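Using a tablet in the kitchen or workshop

A tablet is handy for recipes, cutting lists and manuals, but most are set up for the sofa. A few changes make one much easier to use when your hands are full.

Set the screen to stay on

The usual screen timeout is far too short for cooking. Go into Settings, then Display, and look for the timeout option. Choose the longest setting and turn it back down when you have finished. Some recipe apps have their own cook mode that keeps the screen awake only while a recipe is open. Use that if you have it, as it saves the battery.

Turn the brightness down to halfway as well. Full brightness under a ceiling light gives you no benefit at arm's length.

Lock the rotation

If you lean the tablet against something and nudge it, the page flips and you lose your place. Pull down the quick settings panel and switch auto-rotate off once it is the way round you want. Portrait suits a recipe. Landscape is better for plans and drawings, where you need to see the measurements along the long side.

Give it a fixed spot

Pick one place and keep to it. It should be away from the hob and the sink, and within reach of a socket if you work for long spells. Run the charging cable behind the worktop or through a cable hole in the desk, not across the front where a sleeve will catch it. 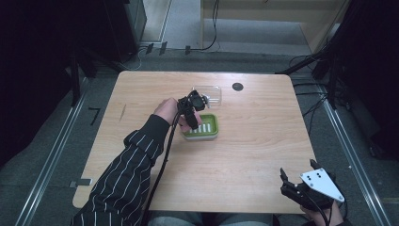

Green soap dish and a clear container on the table.

Keep a dry cloth in the same spot. Capacitive screens respond badly to wet fingers, and a quick wipe of the hand does more than any setting. For heavier mess, a clear freezer bag works well. Put the tablet in, press the air out and fold the open end behind. The screen still responds through the plastic, though typing is slower.

Use your voice for timers

Timers are the one thing voice control does reliably. Name them when you set them – "pasta timer, 16 minutes" – or you will have several going and no idea which is which. If the extractor fan drowns you out, move the tablet before you raise your voice.

Check the lock screen settings too. Many tablets will not take a voice request while locked unless you allow it.

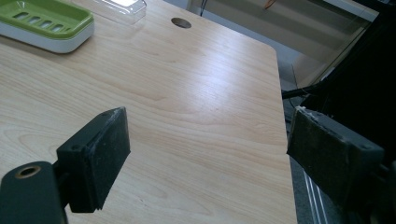

Voice typing is less dependable. It copes with a shopping list but gets fractions and sizes wrong, so read back anything with a number in it. A reader, Florencio Soler, dictated a shelf length of 184 mm and found 1.84 m on his cutting list.

Save pages for offline use

Workshops and garages often have poor Wi-Fi. Save the page as a PDF before you go out, using Print and then Save as PDF. Give the file a name you will recognise later. Keep them all in one folder, and clear it out once a year. I do mine in May.
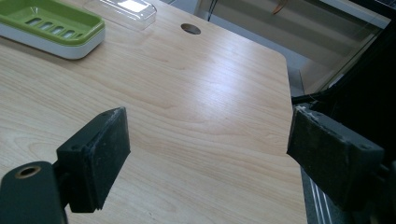

Tillman, 03/09/2024

Update to the section on notifications: the steps below replace the old ones.

Open Settings, then Notifications, then Do Not Disturb. Make a new schedule and call it Kitchen. Allow alarms and timers, and allow calls from starred contacts only. Add the switch to the quick settings panel so that it takes one tap.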